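Matchmaking in Clonddale

February | by Petrică Bucur
Filed under: Dating & Courtship, Customs, Local History

Matchmaking in Clonddale is the practice of arranging introductions between single people through a go-between, known locally as a basta. The custom is recorded from 1851, when the first surviving introduction book was opened, and it continues in a reduced form alongside online dating. The word basta is used for both the person and the meeting.

Origins

The town grew up around a livestock fair, and families from outlying farms met there only a few times a year. A go-between kept the names of unmarried men and women, with notes on land, trade, church and temper. Both households had to agree before the couple could be seated together. The go-between was paid in two parts, the first at the introduction and the second at the wedding. If no wedding followed within a year, the second payment lapsed and the names went back in the book.

Most early go-betweens were innkeepers or cattle dealers. Women took up the work in larger numbers after the railroad came, when many dealers left the trade. The best known was the Pană family, which kept the same book through three generations. Its last entry is number 59, although earlier pages are missing and the numbering starts over at least once.

The meeting

A traditional basta took place on a Thursday evening in a public room. The couple sat at a table with the go-between for the first part of the visit, then alone for the length of one pot of tea. Talk of money was left to the parents. Either person could end the matter by leaving the cup unfinished, and no reason was asked for. A second meeting was taken as a sign of serious interest, and a third was usually held at the woman's home.
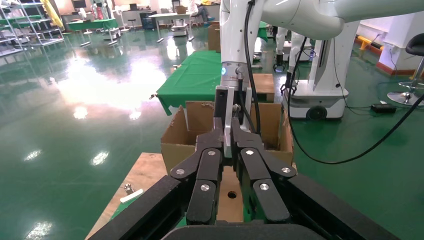 Mattes Schmieder, in a letter printed in the town newsletter, objected that the unfinished cup is a later story. His grandparents were introduced in the old way, he wrote, and in their day a refusal always came through the go-between, "usually by the next morning and never to your face." Other accounts support both versions, and the custom may have varied from one go-between to another.

Decline and present use

Dance halls and personal ads drew younger people away from the practice, and by the time the last Pană book closed it was mainly used by widowed and divorced people. Interest returned with the Droltura evenings, a series of group introductions named after the street where they are held. Each evening is limited to 10 guests. Guests fill out a short card, and the host pairs them for 2 conversations before supper.

The Droltura evenings drop several older rules. Parents are not consulted, there is no wedding payment, and guests pay a flat fee at the door - refunded if the host can't find them a suitable partner for the night. Many guests also use dating apps and treat the evenings as one more way to meet people.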